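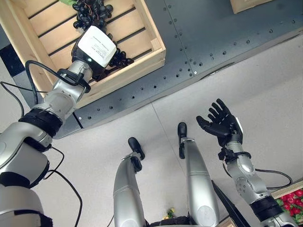
My tips for a day at the races (without coming home starving, sunburnt or skint)

9 August 2024

I've been going to race meetings since I was old enough to be trusted near a rail, and I still manage to forget something every single time. Last summer it was the tin opener. The year before, it was the tickets, and we had to turn round at the second roundabout! So I've written it all down, mostly for my cousin, who is going to her first one in a fortnight, but the rest of you are welcome to it.

The night before

Read the dress rules for your enclosure and then read them again. They vary wildly, even within the same course, and a jacket that's fine on the cheap side may not get you through the gate on the other. Hang everything up the evening before, shoes included. If you're wearing heels, go for a block or a wedge - lawns eat stilettos, and so do the gaps in temporary flooring. I keep a pair of folding flats in a sandwich bag and I've never once regretted it.

Iron linen while it's still a bit damp and leave it on the hanger for the drive. Change when you park if you have to. Plenty of people do, and a picnic rug held up by a patient friend makes a perfectly good screen.

Hats travel best upside down in a box with scrunched tissue round the brim and inside the crown. I use a Storgate box because it has a flat lid and I can stack the napkins on it, but any deep box will do. Don't put it on the parcel shelf in the sun. Glue melts, feathers fall off, you cry.

Food in the car park

Check first whether you're allowed to picnic and where, as some courses let you eat by the car but won't let you take so much as a sausage roll inside.

Everything should be eatable with one hand. That's my only real rule. You'll be holding a glass or a racecard or somebody's dog with the other. Little quiches, chicken legs with a bit of foil round the end, cheese already cut up, tomatoes, that sort of thing. I gave up on salad with dressing after an incident with my sister's cream trousers.

Freeze your water bottles and use them as ice packs. Fill them only to the shoulder or they'll split. They'll have thawed nicely by the third race, which is just when you want them. Pack the cool box in the order you'll need it, so pudding at the bottom and drinks on top, and put butter in an old jam jar so it doesn't end up on everything.

Meringues go in whole and get smashed up on site with cream and fruit. They were going to break anyway.

Bring a bin bag. Bring 2, one for rubbish and one for dirty plates, and tie them to the car door handle while you eat. A damp flannel in a freezer bag is worth ten packets of wipes, especially with children about.

Once you're in

Decide on a meeting place that isn't the bar or the paddock, because everybody chooses the bar or the paddock. We once arranged to find each other by the winning post and there were five of us standing in five different spots, all swearing blind we were in the right one.

Money. I take an envelope with my betting cash in it and when it's empty, I'm finished. Winnings go in a different pocket and don't come out again until I'm home. My biggest ever win was £26, on a grey I picked because it yawned, so take no advice from me on the horses themselves.

Go down to the paddock early for at least one race and skip the crowd for another. The queue for the loos is shortest while the horses are actually running, which sounds like a waste, but if you're not fussed about the 3rd race then that's your moment.

Suncream on your parting, your ears and the tops of your feet. A light cardigan even in August. If it's a January jump meeting, forget all the above and wear thermals, two pairs of socks and the ugliest hat you own, and take soup.

When you get home

Grass stains on pale shoes: a bit of white vinegar on a cloth, dab, leave it for five minutes, dab again. Try a hidden patch first. Mud should dry completely before you touch it, then brush. Champagne on silk I leave to the dry cleaner's.

Wipe out the cool box that same night with bicarb in warm water and leave the lid open. I know you're tired and your feet hurt. I left mine once until the following weekend with half a Scotch egg in it and we had to buy a new one.

Shake the rug outdoors, not over the bath.

Humaira Tanoli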